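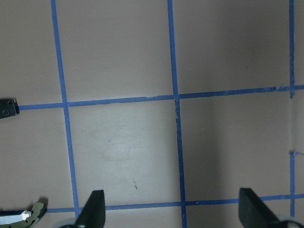
Home | Courts | Public Notices | FAQ | Contact

Frozen Property and Court Orders: Frequently Asked Questions

What is a freezing order?
It is an order of the court which stops a person or a company from selling, giving away or moving property. The property is not taken. The owner stays the owner until a judge decides the case.

Can I still live in a house that is frozen?
In most cases in Nustell, yes. You must pay the usual bills and keep the house in good condition. You may not rent it to a new tenant without permission.

I bought land from a company named in an order. What should I do?
Bring your sale contract and proof of payment to the registry in Haworth. If you paid before the order was made, you can ask the court to remove your land from the list. The form has 4 pages and you need to sign every one.

How long do I have to answer?
You have 25 days from the day you receive the papers. The court can give you 20 more days, but you must ask before the first period ends — a late request is usually refused.

Do I need a lawyer?
A person can speak for himself or herself. A company must have a lawyer. The legal aid desk in Ornura gives free advice in the mornings and closes at noon.

If one property is released, is the whole case finished?
No. Each property is decided separately. It can happen that a house is returned while the bank accounts of the same owner stay frozen.

Where can I read the decisions?
Decisions are kept at the Hurkano reading room, five days a week. You may read them for free. Copies are paid by the page.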